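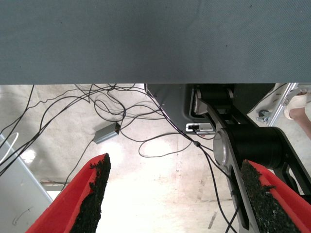

Zolledham Upholstery Workroom is looking for a part-time finisher, four days a week, to start as soon as you can give notice without causing a scene. Most of our work is plain cloth for plain furniture: sofas, benches, the odd headboard for a hotel that has changed its mind about green. You will spend a lot of time looking at blue-gray fabric with a fine diagonal weave, and you will be expected to have opinions about the tiny dark specks on it. Some brush off. Some are in the yarn. Some are biscuit, and we would like to know whose.

What you'll do
Check cloth as it comes off the roll, mark faults, pick and brush. Cut straight edges that are still straight when Hertta looks at them. Fit loose covers for our Dunia and Thorlacius ranges. Sweep up, in turn, including when it is your turn.

What you'll need
Good eyes, or good glasses. Patience with zips. Six months in a workroom would be nice, but we have taught people from nothing before and only one of them cried. A driving licence is no use to us at all.

What you'll get
A proper chair, a good north window, tea, and first pick of the remnants box. The radio is set by whoever arrives first, so plan accordingly.

To apply, send a page about yourself to Hertta Nurmi at the workroom, quoting reference 2864, by January 27, 2022. Please enclose something you have sewn. A cushion cover is fine. We have enough tote bags.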